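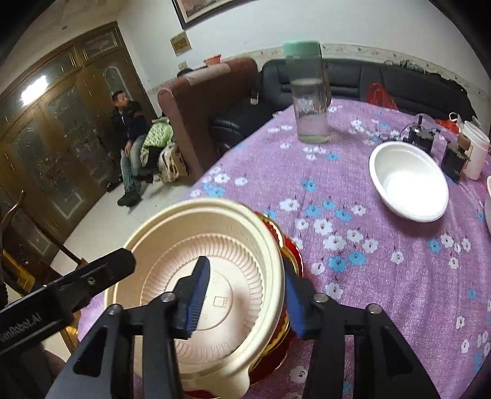

*Slide 3: cream plastic bowl, flowered tablecloth*

Say good evening, wait for the room. Then begin with the July lunch in Dotolholm - 95 guests, and not enough plates.

- Ask: who here has ever cooked for more than 17 people?
- Shared meals bring neighbors together, but the washing up stays with the same persons every year.
- Thank Dong-geon Jang for the soup recipe. Speak slowly here.

Next slide: costs in Prustummont.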